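Altes Brett, neue Wände -- ein Schachplatz für Trarnitz
Projektbericht, Mai 2023

Angefangen hat alles mit einem Schachspiel, das niemand mehr haben wollte, und mit der Frage, ob man einem so alten Ding nicht einen richtig schönen Platz geben könnte. 750 Euro standen uns zur Verfügung, dazu 11 Wochen Zeit, und wir haben beides gern bis zum letzten Rest ausgeschöpft!

Das Brett

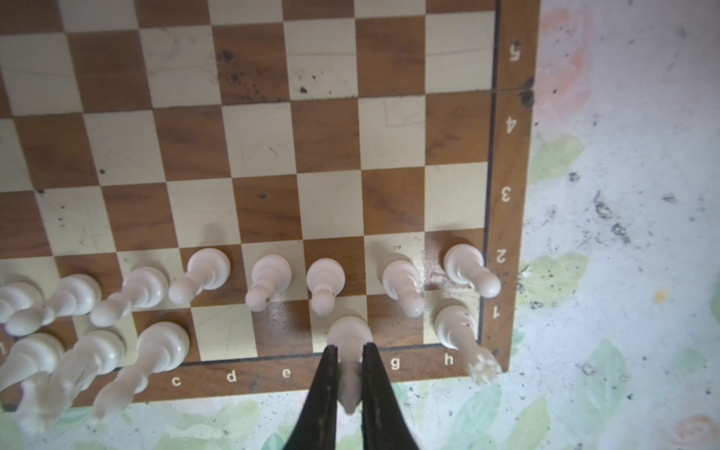
Lange haben wir überlegt, ob wir die Felder abschleifen und neu lackieren sollten. Die eine Hälfte der Gruppe war sehr dafür, die andere (zu der ich gehörte) fand, dass ein Brett ruhig erzählen darf, wie oft darauf gespielt wurde. Die Kratzer und Flecken sind also geblieben, und ich finde, die glänzenden weißen Bauern auf der zweiten Reihe machen sich darauf ganz wunderbar.

Die Wände

Eine Tapete auszusuchen dauert länger, als man denkt, zumal wenn 36 Muster auf dem Tisch liegen und jeder ein anderes liebt.
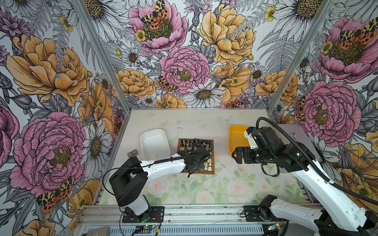 Uns war wichtig, dass der Schachplatz nach Garten aussieht und man trotzdem in Ruhe spielen kann. Der Favorit hieß bei uns intern »Dirka«, und der Name ist hängen geblieben. Mit den gezeichneten Blüten, Farnen und Insekten auf allen drei Wänden ist es ein ziemlich üppiger Garten geworden -- mir gefällt gerade das.

Beim Kleben haben wir uns viel Zeit für die Ecken genommen und zwischendurch sehr viel Tee getrunken. 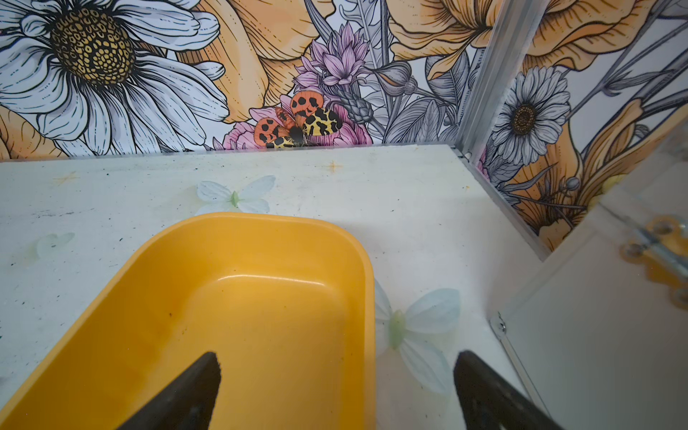 Foto: Projektgruppe Rustholm

Mein Lieblingsstück ist der Falter mit den gelben, schwarz gefleckten Vorderflügeln, der auf der rosa Blüte sitzt. Über die Rosen auf der Unterlage haben wir etwas gestritten, weil sie blasser sind als die Wand. Inzwischen möchte ich sie nicht mehr missen, denn das Brett hebt sich gut davon ab.
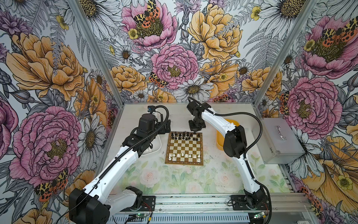

Wie es weitergeht

Im September möchten wir uns noch einmal treffen und über das Licht sprechen. Eine Lampe mit Schirm wäre schön, wenn das Geld reicht. Wer mitmachen möchte, ist herzlich eingeladen, auch ohne Schachkenntnisse.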